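The lease on the Provdale apartment ran to 261 clauses, and my wife had read every one. Clause 100 said the kitchen must be returned "in the spirit in which it was found." We had found it pink.

"What spirit is that?" I asked.

"Optimistic," she said, and handed me a bag.

By four on Sunday we had gotten as far as the orange peel. The tablecloth still wished us something every day, in capital letters, and I was starting to take it personally.
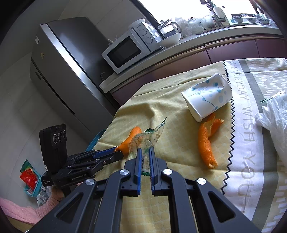
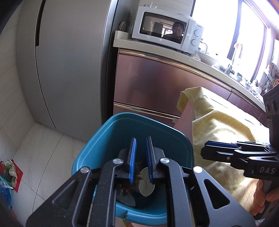
The deposit was 800. I offered to let them keep it - we could move out that night, like people in songs. She said people in songs didn't have a microwave to carry down the stairs. Then she asked if I had ever seen clause 101, and I went and got the mop.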